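2018年5月18日更新，补了打磨那段和最后的零碎问答。

# 自己刷一间浅米色的墙：从铲旧皮到收边

先交代一下前提。我不是油漆工，就是剧社里一个做布景的，平时刷得最多的是木板和画框布，后来家里两间房、排练用的一间房、再加上朋友那套老房子的客厅，前前后后都是我刷的。刷坏过，也返过工。今年三月把手边的笔记翻出来重新理了一遍，贴在这儿，谁要动手就照着来，有别的办法的也欢迎跟我抬杠。

说的是室内普通乳胶漆，浅米色、奶白、偏粉的米色这一类。深色墙我也会提到一点，毕竟现在很多人喜欢一面浅一面深，交界的那条线最考手艺。外墙、卫生间、硅藻泥什么的我没碰过，不敢讲。

## 先想颜色，别急着买桶

我第一次刷房间就栽在颜色上。在店里看色卡，觉得那个米色特别温柔，回家一上墙，傍晚一开灯，整面墙发粉，像化了的草莓冰淇淋！色卡那么小一块，旁边又全是白的，眼睛根本判断不准。

后来我都是买小样回来试。拿一块硬纸板刷两遍，干透了贴在墙上，早上看一次，下午看一次，晚上开灯再看一次。有窗的那面墙和窗对面的墙都要贴，同一个颜色在这两面墙上能差出半个色号。纸板四周留一圈白边也行，不过我更喜欢刷满，白边会骗人。

浅米色大概分两路，一路往黄走，一路往粉走。家里要是木家具多，尤其是浅色木头，我会挑往粉走一点点的，黄配黄容易显旧。家具要是深红、深棕那种，两路都行，看你喜欢暖一点还是清爽一点。

最后我定的是 Gilham 色卡上的 77 号，一种很淡的米色，底子里带一丝粉。白天看着几乎是中性的，晚上才暖起来。我刷了两个房间都用它，到现在没看腻。

还有个小事：光泽。哑光最好看，也最不耐擦。蛋壳光能擦，但墙要是不平，侧光一打，什么坑都出来了。我个人是大墙面用哑光，走廊和小孩够得着的地方用蛋壳光。至于亮光，我反正不会往墙上刷。

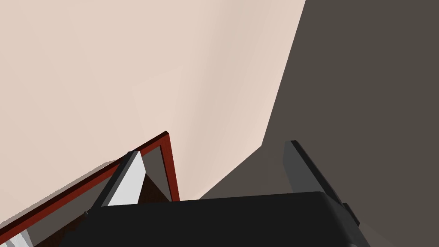

颜色定下来之后再去算用量。长乘高，把门窗扣掉，再乘以遍数，桶身上一般会写一升能刷多大面积。写的那个数都偏乐观，我自己会多打一点富余。剩下的漆千万别扔，封好了放阴凉的地方，以后墙上磕了碰了补一小块正好用得上。补的时候拿旧漆补，色差也还是会有一点，过几个礼拜会淡下去。

同一面墙尽量用同一批次的漆。如果不得已开了两桶不同批次的，先全倒进一个大桶里搅匀再用。我偷懒过一次，结果一面墙刷到三分之二换了桶，干了以后竖着一道印子，站在门口看得清清楚楚，只好整面重来。

## 工具，买什么不买什么

我知道有人一上来就想买全套，先冷静！真正离不开的就这几样：

- **滚筒**。墙面用中短毛的，毛太长刷出来像橘子皮。我手上这支是 Brusix 的，手柄能接伸缩杆，毛套可以单换。便宜滚筒也能用，新毛套先用胶带粘一遍浮毛，再用水冲一冲甩干。
- **斜口刷**。收边全靠它。这个我舍得花钱，好刷子毛尖是齐的，一笔下去边缘很利落。
- **托盘和内衬**。内衬可以用大号保鲜袋套上去代替，刷完一翻一扔，托盘不用洗。
- **美纹纸**。别买最便宜的，胶留在墙上的时候你会很想骂人。
- **腻子和刮刀**，一宽一窄。
- **砂纸**。80 目用来打掉旧漆的硬边和大疙瘩，再往后换细的。
- **防尘布**。旧床单铺地上可以，家具上还得盖塑料膜，漆点子会透过床单的。
- **一盏能拿在手里的灯**。后面检查的时候有大用。

整套买下来我花了 146 块，漆不算在里面。滚筒架和刮刀到现在还在用，毛套换过几回。

不用买的：带储漆管的那种“神器”滚筒（清洗起来要命），各种形状的收边小滑块（我试过两种，轮子一沾漆就开始画画），还有电动搅拌头，除非你要刷一整套房子，不然一根干净木棍就够。

## 腾地方

能搬出去的都搬出去，搬不出去的挪到屋子中间，盖好。柜子这种大件，我一般推离墙面一个人能侧身进去的距离就行了，别为了省那点劲只推出一条缝，最后拿着刷子胳膊伸不进去，手背上全是漆。

桌面要单独说一下。木头桌子很容易被当成工作台，漆桶往上一放，刮刀往上一搁，等刷完掀开膜一看，一圈桶底印。我的做法是先铺一层纸，再盖膜，膜的边用美纹纸固定在桌子腿上。已经搬到桌上的杂物，书啊、球棒啊、道具啊，顺手也一起收进箱子，不然刷到一半你一定会去碰它们。

开关和插座面板，先拉电闸，再把面板拧下来，螺丝拧回到底盒上，这样丢不了。懒得拆就贴美纹纸，但说真的，拆下来刷的效果好太多了，面板一盖回去，周围什么毛边都看不见。

地脚线上沿贴一圈美纹纸，纸要压实，用指甲或者塑料片刮一遍。门框窗框也一样。
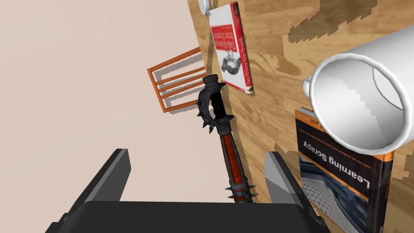

## 墙面处理，最烦人也最值

我知道大家都想跳过这一步。我也想！可是漆这个东西特别诚实，底下什么样它上面就什么样。

先用手摸一遍墙。对，手摸，比眼睛准。起皮的地方用刮刀铲，铲到铲不动为止，边缘会有一圈台阶，用 80 目砂纸把台阶磨成缓坡。别一直用粗砂纸在好的墙面上蹭，会留道子，磨掉硬边马上就换细的。

钉眼和小坑，腻子一刮就平。刮的时候刀和墙夹角小一点，一刀压进去，再一刀收掉多余的。腻子干了会往里缩，深一点的坑要补两遍。我见过有人一次填一大坨，外面干了里面是软的，一周以后塌出一个窝。

裂缝麻烦些。细的发丝裂，直接刮腻子就行。能塞进指甲的那种，先用刮刀尖把缝稍微划开成 V 形，扫干净粉，填腻子，再贴一条网格带，再刮薄薄一层盖住。要是裂缝每年都在同一个地方裂开，或者越来越宽，先别刷了，找懂房子的人看看。

全干以后用细砂纸轻轻打一遍，画圈打，别使劲。然后就是那盏灯登场的时候：把屋里大灯关了，手里的灯贴着墙平着照过去，鼓的坑的全现形了。拿铅笔轻轻圈出来，补，再磨。铅笔，别用圆珠笔，圆珠笔会从漆里渗出来，刷几遍都盖不住，这是我的血泪。

打磨的粉很细，戴口罩，门缝底下塞条湿毛巾。很老的房子，旧漆层里可能含铅，干磨之前要先弄清楚，不确定就不要磨。

磨完用半湿的海绵把墙擦一遍，等它干。擦完就上底漆。

### 底漆要不要刷

我的看法是：新补了腻子的地方一定要刷，其他地方看情况。腻子吸水，不封一下的话，面漆干了那一块会发乌，角度一变就看见一个个补丁。如果整面墙补得像地图，那就整面刷，别一块一块点了。

从深色改浅色，底漆必刷。从浅改深，我会让店里把底漆调成灰的，面漆能少刷一遍。

## 收边

收边就是先用刷子把滚筒够不着的地方刷出来：天花板下面那一条、墙角、门框旁边、插座周围。宽度差不多一巴掌就够。

具体的动作：刷子蘸漆只蘸到毛的三分之一，在桶壁上两面各轻轻拍一下。别刮，一刮漆全没了。离边线一指远先落笔，把漆带开，再第二笔慢慢往边线上靠，靠上以后一口气拉过去，手臂动，手腕别动。呼吸平一点，我紧张的时候会憋气，憋到最后手就抖了。

一次只收一面墙的边，收完马上滚这面墙，趁边还没干两边能融到一起。把整间屋子的边都收完再回头滚，干了以后会有一圈相框一样的印子，浅色还好，深色特别明显。

### 浅墙接深墙的那条线

现在说说一面浅一面深怎么接。先刷浅的，浅色越过墙角刷过去一点点，没关系。等它干透，我说的是真的干透，至少过一夜。然后在墙角贴美纹纸，纸贴在浅的这一面，边对准墙角。

压实以后，关键的一步来了：沿着美纹纸的边，用**浅色漆**再薄薄刷一道。浅色会把纸和墙之间的小缝填满，哪怕渗进去，渗的也是浅色。等这一道干了，再刷深色。撕纸的时候趁深色还有点黏，往自己这边斜着慢慢撕。撕完那条线跟刀切的一样，我第一次成功的时候站在那儿看了半天，还把全家都喊过来看！

老房子的墙角往往是歪的。这时候别跟着墙角走，用水平仪画一条直线，线跟墙角差一点点，人眼只会看线直不直。

深灰褐这一类的深色，遮盖力通常不错，但很容易看出滚筒的接头，手脚要比刷浅色快，蘸漆要足。

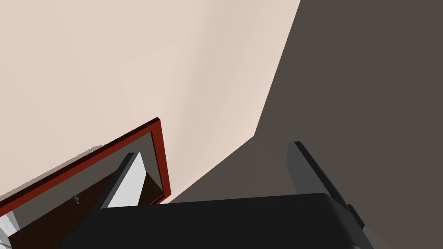 **Litbridge 业余剧社 · 布景道具组**

组里的人看这一段就行，外面的朋友可以跳到下一节。排练房和布景板也用同样的办法，有几处不一样。布景板是木板，先封一遍底，板缝用纸带糊上，糊完刷两遍哑光。台上灯光很硬，任何一点光泽都会反出来，所以蛋壳光不要往台上用。漆料放在 Ghiță 仓库靠里的架子上，开过的桶请在盖子上写色号和哪面墙用的，字朝外。刷子谁用谁洗，洗完毛朝上立着晾。

演出前三天之内不要刷任何东西，味道散不掉，演员嗓子受不了。

## 上滚筒

滚筒在托盘的斜坡上来回滚，让漆吃匀，提起来不往下滴就是刚好。

第一下从墙的中上部往上推，不要一上来就从最顶上开始，那样容易甩一天花板。我习惯滚一个大大的 W，然后在 W 里面来回填满，填满以后从上到下轻轻拉直，不加漆，不使劲。接着往旁边挪，新的一块要压住上一块的湿边。

一面墙中间不要停。要接电话、要上厕所，先把这面墙滚完。厨房里烧着东西就更别开始了（我干过，锅和墙都没保住）。

滚筒压得越狠，边上挤出来的那条漆棱就越厚。觉得漆不够了就去蘸，别硬挤。

夏天太热漆干得太快，接头容易出印，可以按桶上写的比例加一点点水。冬天冷的话，桶上会写最低施工温度，低于那个温度就等天气，别硬刷。开窗通风没问题，别对着墙吹电扇。

### 第二遍

第一遍刷完你可能会很绝望，花的，一块深一块浅，旧颜色还透出来。别慌，也别去补！这个时候补，越补越花。等桶上写的重涂时间，我一般还会多等一会儿，再刷第二遍。

等的时候滚筒和刷子用保鲜膜裹紧，不用洗，裹得好隔夜都没事。

第二遍之前再用灯照一次，有小颗粒就用细砂纸轻轻带一下，擦掉粉。然后收边、滚，跟第一遍一模一样。浅米色两遍基本够了，底下要是原来有很艳的颜色，做好 3 遍的准备。

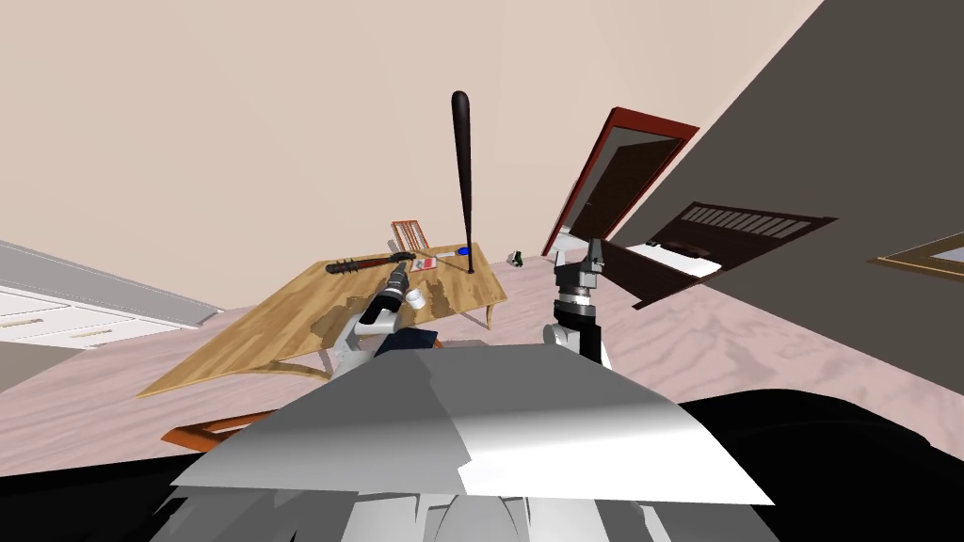 刷完之后先别急着欣赏，撕纸要紧。美纹纸在漆半干的时候撕最好，完全干了再撕会把漆膜一起带起来。要是已经干了，用美工刀沿着纸边轻轻划一道再撕，刀片换新的。

家具当天别推回墙边。漆摸着干了，里面还软着呢，柜子背板往上一靠，第二天搬开就是一块粘掉的皮。我一般放几天，小件可以先摆回去，别贴墙就行。挂画也等等。

擦墙要等得更久，新漆没完全硬之前用湿布一擦就是一块亮斑，特别是哑光的。手印什么的，先忍着。

## 洗工具

水性漆用水洗就好，趁湿洗。刷子先在旧报纸上把多余的漆蹭掉，再用温水加一点洗洁精，手指从根部往毛尖捋。根部的漆最难洗，也最容易被忽略，干在里面刷子就炸毛了，以后再也收不出直边。洗到水清了，甩干，用手把毛捋成原来的形状，套回包装的纸套里。

滚筒毛套用刮刀竖着刮一遍，能刮下来好多漆，刮回桶里。然后再冲。讲实话毛套洗起来费水费时间，便宜的我就直接换新的了。

剩漆别往下水道倒。少量的可以倒在猫砂里让它干成块，再按当地的垃圾规定处理。

## 零碎问答

**刷完有滚筒印怎么办？**
多半是漆太少或者压得太狠。等干透，细砂纸轻磨，整面再薄薄滚一遍。只补那一条是补不好的，我试过，多了一条更宽的。

**墙上有发黄的水渍，刷了又透出来。**
先找到水从哪儿来的，修好，等墙干了，用专门封污渍的底漆，再上面漆。普通底漆封不住。

**天花板要不要一起刷？**
要刷就先刷天花板，再刷墙。我脖子不好，能不刷就不刷。

**美纹纸底下渗漆了，一条锯齿。**
等干，用细毛笔蘸原来的颜色，一点一点描回去。别用斜口刷，太宽。

**一个人刷得完吗？**
一间小卧室，处理墙面一天，底漆加第一遍一天，第二遍半天，我一个人是这么排的。如果有人帮忙，最好固定一个人收边一个人滚，别换手。每个人压刷子的力气不一样，换来换去墙上看得出来。

**刷子买多宽的？**
我用的是手掌大半那么宽的斜口刷，新手可以再窄一点，好控制。买之前在手背上压一压毛，弹得回来的就行。

关于深色墙要不要单独上一层罩面，我还在试，等有结果了再往这页上加。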